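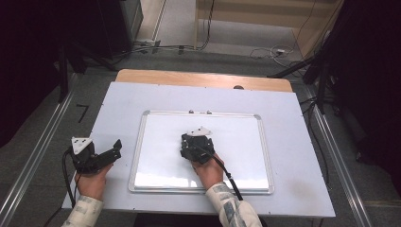 Whiteboards, blank and waiting

Hello again! I promised a few people I'd put up a page about the whiteboards, after I went on and on about them in October, so I've finally sat down with a cup of tea and done it. I look after the bits and bobs at Gellport (pens, boards, rubbers, tables, the lot) and I've become quite fond of a small board on a plain table. You can get a surprising amount done on one.

We have 40 of the little ones now. They get drawn on, wiped, stacked, leaned on and lent out, and most of them come back. Haf Wynne had two at her house for the whole winter - shopping lists, mainly.

A few notes for anyone who uses them:

The silver edging and the little grey corners
I like these far more than the boards with no frame at all. Iestyn Watkins says I'm fussy. I am! The bare ones chip if you so much as look at them, and I've got a drawer of sad chipped ones to prove it.

A blank, shiny board
My favourite state for a whiteboard to be in. A glossy one does catch the lights, so if you're sitting opposite and can't read a thing, tilt it a bit or swap places with somebody. Akinyi Lema props hers on a book.

The white table top
Lovely and bright to work on, and it shows every single smudge. Damp cloth first, then a dry one. Please don't use the board rubber on the table, it only moves the grey about (Gwion, I'm looking at you).

Cables on the floor
Black ones, white ones, a power strip - the usual spaghetti. I've bought a bag of fabric ties and they're in the top drawer, so help yourselves.

If you've still got a board at home, drop it back whenever you're passing. Pens too, even the dried-up ones, as I can send those off for recycling. I'm in most mornings, and the kettle's usually on.

Page last tidied 26 Apr 2024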